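床を空けておく、という贅沢

引っ越してきて最初にしたことは、荷ほどきでもカーテンの採寸でもなく、床に寝転ぶことでした。いい大人が、コートも脱がずに、です。まだ段ボールも届いていない部屋の、うっすら灰色がかった白い床。背中は冷たいし、腰は痛いし、でも天井がやけに遠くて、ああ広いなあ、と声が出ました。声が響くんですよ、何もない部屋って。

その日の夕方に荷物が来て、広さはあっという間に消えました。段ボールが36箱。運送屋さんの伝票にそう書いてあったので間違いありません。前の部屋のどこにこれだけ入っていたのか、詰めた本人がいちばん驚いています。

今回は「床」の話を書かせてもらうことになりました。床材の選び方とか、ワックスの塗り方とか、そういう専門的なことはほかのページの先生方におまかせします。私が書きたいのは、床の上に何も置かないでおくのがどうしてこんなに難しいのか、という、ものすごく個人的な悩みのほうです。

白い床にしたい、と言い出したのは私です。以前の部屋は飴色の板張りで、あれはあれで好きでした。コーヒーをこぼしても気づかないくらい懐の深い色で(気づいてください、という話ですが)、ホコリも目立たない。そのかわり、夜になると部屋全体がどんより沈むんです。照明を買い足しても、色が床に吸い込まれていく感じがして。だから次に住むなら淡い色、とずっと決めていました。

不動産屋さんには「汚れが目立ちますよ」と言われました。はい、目立ちます。びっくりするほど目立ちます。髪の毛が一本落ちているだけで、遠くから「ここにいます!」と手を振ってくる。前の家では週末にまとめて掃除機をかければ済んだのに、今は朝起きて、お湯を沸かすあいだについモップを持ってしまいます。掃除が好きになったわけではないんです。見えてしまうから、やる。それだけ。

モップはWondaという名前の、柄の細いものを使っています。雑貨店の隅で売れ残っていた品で、ヘッドが小さいので広い場所には不向きだと店の人に止められました。でも、この小ささが壁ぎわにちょうどよくて。巾木に沿ってすうっと滑らせると、角のところで気持ちよく曲がってくれます。真ん中を拭くときは確かに往復が増えますが、まあ、お湯が沸くまでですから。

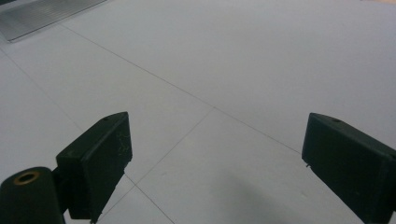
床に物を置かない、と決めたのは引っ越して2週間目の朝でした。きっかけは、床に積んだ雑誌の山につまずいて、その上に乗っていた植木鉢をひっくり返したこと。白い床に黒い土。あの光景はしばらく忘れられそうにありません。植物は無事でした。雑誌は無事ではありませんでした。

やってみるとわかるのですが、「床に置かない」には抜け道がたくさんあります。たとえば紙袋。紙袋に入れた瞬間、物は「置きっぱなし」から「とりあえずまとめてある」に昇格するんです、私の頭の中では。それから、かばん。帰ってきて玄関を上がって、ふう、と手を離したところがかばんの定位置になる。翌日にはその隣に買い物の袋が並び、三日目には脱いだ上着が重なり、気がつけばちょっとした集落ができています。

この集落問題には、フックで対抗しました。玄関を入ってすぐの壁に、Sinineの木のフックをひとつ。青い塗料がところどころ薄くなった中古品で、値段は300円。フックというのは不思議なもので、ひとつだけだと、ちゃんとひとつ分しか掛けないんですね。欲張ってずらりと並べていた前の部屋では、何が掛かっているのか自分でも把握していませんでした。奥から去年のエコバッグが出てきたりして。

家具のほうは、かなり悩んで脚つきに替えました。ソファはGrorkinbyの二人掛け。床からの高さが18センチあって、下にWondaがすいすい入ります。店で座り心地を試すより先に、しゃがんで下をのぞき込んでいたので、変な客だと思われたでしょうね。でも大事なんですよ、下。前に使っていたソファは床にぺったりくっついた箱型で、引っ越しの日にどかしたら、なくしたと思っていた鍵と、クリップと、何かの種が出てきました。何の種だったのかは今もわかりません。植えておけばよかった。

脚つきの家具にしてよかったのは、掃除のことだけではなくて、床が続いて見えるところです。壁から壁まで、家具の下をくぐってずっと同じ色がつながっている。面積は一ミリも増えていないのに、前より広い部屋に住んでいる気分になります。昼すぎに窓から光が入ると、白っぽい床がそれを受けて、天井のほうまでふわっと明るい。こうなると照明もいらないくらいで、夕方ぎりぎりまで電気をつけずに粘るようになりました。

ラグについては、まだ迷っています。床の写真を載せる雑誌の記事では、たいてい素敵なラグが敷いてありますよね。私もBecerraの手織りの、赤と焦げ茶の縞模様に心をつかまれて、お店に通っては眺め、買わずに帰る、というのを繰り返しています。敷けば絶対にすてきなんです。冬の朝の、あの足の裏がきゅっとする冷たさもやわらぐ。でも、敷いたとたんに「ここは居間の中心です」と決まってしまう感じがして、それがちょっと惜しい。

今のところ、何も敷いていない真ん中は、その日によって違う場所になります。ストレッチをする日もあれば、型紙を広げて布を切る日もある。ジグソーパズルをやった週もありました。友人が子ども連れで遊びに来たときは、ミニカーの駐車場になっていました。大人たちはその駐車場を避けて、壁ぎわでケーキを食べました。

もちろん、毎日きれいなわけではないですよ。締め切り前はひどいものです。資料を床に並べるといちばん見渡せる、というのがまた困ったところで、机に積むと下のほうを忘れるのに、床だと全部目に入るんですよね。だから原稿を書いているあいだは禁を破って、紙の海を爪先立ちで渡っています。書き終えたらその日のうちに片づける、という約束つきで。守れたのは今のところ半分くらいでしょうか。

段ボールのほうは、あれから少しずつ開けて、残りはあと二箱になりました。中身はだいたい見当がついています。たぶん食器と、たぶん古い手紙。開けてしまえば床がまたひとつ空くのに、どうにも腰が上がりません。食器のほうはしまう棚がないし、手紙のほうは読み始めたら夜が終わってしまうし。

とりあえず二箱とも押し入れに移しました。押し入れの床は、床のうちに入れないことにしています。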